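Prior authorisation (mental health services)

Prior authorisation, also called pre-approval, is a procedure by which a health insurer decides, before treatment begins, whether it will pay for that treatment. In mental health care it is applied mainly to inpatient stays, residential programmes, day hospital places and longer courses of outpatient therapy. It differs from concurrent review, which takes place during treatment, and from retrospective review, which takes place after a claim has been sent in.

Procedure

The treating clinician submits a request giving the diagnosis, the proposed level of care, the expected length of treatment and a summary of earlier treatment. Requests are first checked against written criteria by a nurse or other clinical reviewer. A request that meets the criteria is approved at this stage. One that does not is passed to a physician reviewer, who may approve it, refuse it or approve a lower level of care. Under most plans only a physician or doctoral-level psychologist may issue a refusal on clinical grounds.

Time limits vary by plan and by urgency. The Arau health plan allows 14 days for a standard request and shortens this where delay would put the patient at risk. Incomplete requests are returned, and the period starts again when the missing papers arrive.

Criteria

Insurers either write their own criteria or license them. The Ekilix criteria set, used by several regional plans, has 19 sections arranged by level of care and runs to about 200 pages. Each section lists conditions for admission, continued stay and discharge. Criteria sets of this type have been criticised for giving more weight to short-term crisis than to long-term illness.

Peer-to-peer review

A clinician whose request has been refused may ask to speak to the physician reviewer. The call must normally be requested within 7 days of the notice. It is not a formal appeal and does not use up the right to one. The reviewer need not work in the same specialty unless the plan or local law requires it.

Appeals

Internal appeals are heard by a reviewer who took no part in the first decision. If the refusal stands, the member may ask for external review by an independent body. The revised MacPherson appeal form, in use from 23/10/2020, combines both stages in one document.

See also: Medical necessity; Parity; Utilisation review

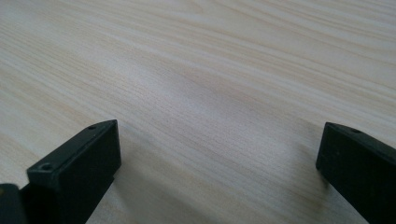
Ivthorpe: The section on peer-to-peer review should mention that some plans close the appeal file while the call is pending. Ours did, and we had to submit the whole request again in September.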